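Building a Two-Armed Sorter in a Shared Workshop
Course handout, session four: picking up, putting down and everything that slips in between

Right, welcome back. If you missed session three you'll want the wiring notes first, because I'm going to assume your arms both power up and your hands both close when you tell them to. If one of them closes when you tell it to open, swap the sign in the hand settings file and carry on. Everyone does that once. I've done it on three separate builds.

I should say what these notes are. I type them up after the evening at the Pickering workshop, partly from my scrawl and partly from what people asked, so they wander a bit. The code is all in the shared folder under Kevell, our name for the whole project (it was the name on the biscuit tin we kept the screws in, and it stuck).

Where we've got to

Last time we had the arms waving about in free air, which is lovely and looks great on your phone, but it tells you very little. Tonight's job is a real one: take a hand tool, lift it, carry it over the table and let go of it in a basket. A person does this without thinking. The robot has to be told where the table is, where the basket is, how tall the rim is, how long the tool sticks out of its fist and which way up it's holding the thing.

My advice is to start with one tool and stay with it for the whole evening. I like a garden trowel for this. The weight is mostly at one end, the handle is fat enough for clumsy fingers, and the pointy bit makes it obvious when you've got the angle wrong. Screwdrivers roll. Spanners are flat and miserable to pick up. Leave both for session six.

Setting the table

Your basket wants to be shallow. I know the deep ones look safer, but with a deep one the hand has to come up and over, and the elbow runs out of room long before you'd think. With a shallow one you can come in low and let go. Keep it well inside the reach of both arms and write down where you put it. Then stick a bit of tape down so you can put it back after somebody borrows the table for a bicycle.

On tape: black if your table is white, and the matt sort if you can get it. Shiny grey duct tape bounces the ceiling lights straight back at the camera, and the vision code gets a big bright smear where it was hoping for a nice flat patch. I lost most of an evening in March to that. If you've got shiny tape down already, you can either peel it up or tell the software to ignore that bit of table. There's a setting called skip_region, and it takes four numbers.

Mark the floor as well as the table. If the base gets nudged, every number you've saved is wrong by the same amount, and it's a maddening fault to find because the arm still moves beautifully, just to the wrong place. 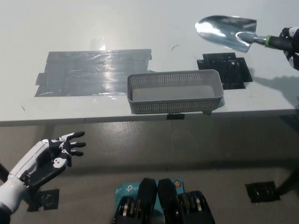
Now, grip. The hand settings run from 0 to 132, where 0 is wide open and 132 is a proper fist. For the trowel I close to 73 and stop there. Go much higher and the fingers push the handle out like a bar of soap, go much lower and it swings when the wrist turns. Your number will be different if you bought the cheaper finger pads from Dudmont, as they've got less give in them. Try it, wiggle the handle by hand (with the arm on hold, please!), and nudge it up a bit at a time.

The other arm isn't doing anything in this exercise, so park it. Fingers open, palm out of the way, and well clear of the basket. I'd park it low, below the level of the tabletop. Do check your own table legs before you copy me, mind. The park move is a straight swing and it doesn't know your furniture.

The drop

Come in slowly. I use 27 on the speed setting for the last stretch and full speed for nothing at all. Point the blade along the long side of the basket, lower until the tip is just inside the rim, then open the fingers from the little finger end first. Opening them all at once works too, but the trowel tends to kick sideways as it goes.

If it lands across the rim, don't change three things. Change the wrist angle, run it again, and write down what you changed. I keep a grubby notebook for this and it has saved me more time than any of the software.

A couple of things people asked

Can I use the Nustby controller? Yes, though you'll need the older version of our driver. The newer one expects a reply to every message and the Nustby board only answers some of them, so it sits there sulking.

Why does my arm stop halfway with error 271? That's the current limit on the shoulder. Usually the tool is too far out in front for too long. Bring the elbow in before you lift, and have a feel of the shoulder motor afterwards. If it's too warm to keep a finger on, go and make tea.

Before next time

Get ten drops in a row with the same tool and no hands-on help. Save your positions under your own name, please, and not over mine! The workshop is shut for the holidays but I'll be in on 30th December with the heating on from ten, if you're stuck or you just want to get out of the house. Bring your own trowel if you've got one.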